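## 4. Setting Up the Sorting Bins

This section covers placement, loading and routine care of the gray sorting bins supplied with the Wadel table set. Read section 3 (table assembly) first. The tabletop must be level and the leg bolts tightened before any bin is placed on it.

### 4.1 Parts needed

- Bin, gray, part 346 (2 per set)
- Tabletop, pale wood finish, part 700
- Soft cloth
- Mild dish soap

Lids are sold separately and are not used during sorting. Sets delivered before October were packed with a paper liner in each bin. Remove the liner and discard it.

### 4.2 Placing the bins

1. Wipe the tabletop and let it dry.
2. Set the first bin at the center of the table, long side toward the user. This is the near bin.
3. Set the second bin directly behind the first. This is the far bin.
4. Push the far bin forward until the rims meet. The walls slope inward toward the floor, so the bins touch at the top only.
5. Press down on each corner in turn. If a bin rocks, lift it and check for debris underneath.

**Note:** Do not stack one bin inside the other while either holds items. The sloping walls wedge together under load and are hard to separate.

### 4.3 Loading the near bin

All items to be sorted start in the near bin. The far bin stays empty until sorting begins.

1. Choose items of mixed shape and size. Play food, small toys and small boxes are suitable. Each item must fit flat on the bin floor.
2. Place the largest item first, along the front edge.
3. Place bunched items, such as grapes, toward the back, where they can be lifted without dragging across the others.
4. Fill the remaining floor with smaller items in a single layer. Items may touch or overlap at the ends.
5. Lay figures and animals on their sides. Standing figures fall when the bin is moved.
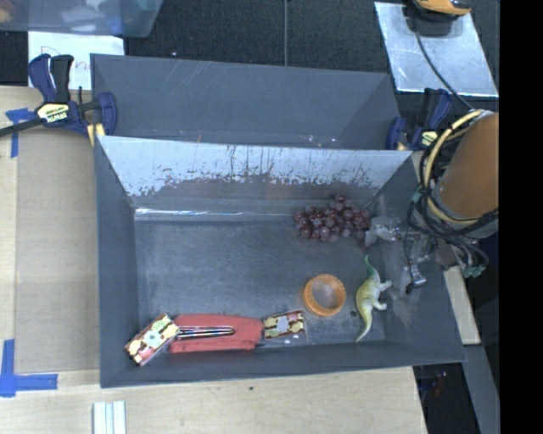
Leave part of the floor clear. A bin filled wall to wall gives no room to take hold of an item from the side, and small boxes in the corners become difficult to reach. If a box sits tight in a corner, turn it so that one edge faces the middle of the bin.

**Caution:** Do not load glass, liquids or items with exposed blades. Do not use fresh fruit. Juice collects in surface scratches and is difficult to remove.

### 4.4 Sorting

1. Take one item at a time from the near bin.
2. Lift it clear of the rim before moving it across.
3. Lower it to the floor of the far bin. Do not drop it.
4. Continue until the near bin is empty.
5. To repeat, exchange the positions of the bins and return to step 1.

If an item falls between the bin and the table edge, stop and retrieve it before continuing.

### 4.5 Cleaning and wear

Scratches and cloudy scuffing on the floor of the bin are normal and do not affect use. The inner walls also mark over time, mainly along the lower edge. Small flecks of debris tend to gather on the top rim.

- Brush off the rim before each session.
- Wash the bins with soap and lukewarm water. Do not use scouring pads or solvent.
- Dry fully before returning the bins to the table.
- Replace a bin if the rim is cracked or a wall has split. Scuffing alone is not a reason for replacement.

**Note:** A glossy strip may be visible on the bin floor under bright overhead light. If glare makes items hard to see, move the lamp or turn the table.

### 4.6 Spare parts

Order replacement bins from Van Acker under part 346. The complete set, with tabletop and both bins, is listed as 1186. State the part number and the quantity on the order.

Sternelmont table frames accept the same tabletop, but the bolt spacing is different. Use the adapter plate described in section 7.

Revised January 2024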